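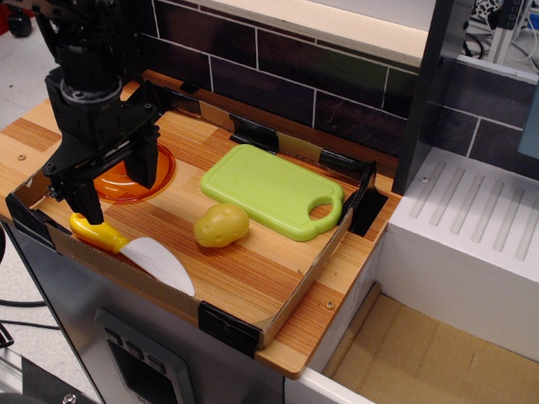

I get a lot of mail about the gripper comparison I've been running on the toy kitchen, and most of it asks the same handful of things, so I finally wrote up the answers. Short version of the project: one arm, one countertop, two parallel-jaw grippers (the Kornura and the Badside), and a pile of play food. A typical layout has the knife up front with its yellow handle pointing left, the potato right next to it, and the green cutting board and orange plate behind them. Everything stays inside the shallow cardboard tray, and every gripper gets the same layouts.

Why a toy kitchen?

Cheap, light, and the parts are awkward in a useful way! A potato is lumpy, a plate is thin and slick at the rim, and a knife handle wants to roll when you pinch it badly. I tried wooden blocks first and both grippers aced them, so I learned nothing.

How many grasps have you done?

822 so far, counting both grippers. Each layout is 32 grasps, and then I move things and start over. I only count a grasp if the item leaves the tray and stays up while the arm holds still. Giorgia Fiore, who I share the bench with, thinks I should count near misses separately. She may be right, but I'd have to go back through all my notes and I really don't want to.

Which gripper is better?

Depends what you're picking up (sorry). The Kornura closes more gently and I like it a lot for the potato. The Badside is quicker and better at getting under the edge of the plate, but it shoves the cutting board around before it gets a hold. If I had to keep one it would be the Kornura, mostly for the software.

What's with the clips on the tray?

Those four black clips hold the cardboard walls together at the corners and joints. I like them for this kind of thing – when a wall gets crushed I can swap it and be going again before my coffee gets cold. Glue was a mistake.

Do you pick the board up by its handle hole?

I've tried it both ways. Going for the oval hole works nicely when the approach is straight down and one finger drops right in. If the angle is a little off, the finger lands on the plastic and the whole thing skates. Grabbing a side edge is more boring and more reliable.

What controller are you using?

A Karagiannis. I ran an older Gulstead box until January and it was fine for slow moves, but the gripper commands would lag behind the arm and I'd get fingers closing on air. I redid all the early grasps after the switch, so none of the Gulstead runs are in my totals.

Can I just copy your settings?

You can start from them. I close at 22 percent force on everything except the plate, and I wait 700 milliseconds after closing before I lift. Skip that wait and the knife swings. Your fingertips will be worn differently from mine, so please test on something you don't mind squashing.

Does the arm ever hit the back wall?

Yep. The brick-style backsplash is close behind the tray, and anything lying at the back makes for a tight approach. I have a height limit set for that area now, plus I come in slower.

Are you going to test a suction cup?

Bujar Ristić has written to me three times about this, so yes, Bujar, it's on the list. I expect it to love the plate and hate the potato. It'll get its own page once I've been through all the layouts, and until then the two-gripper numbers are all I've got.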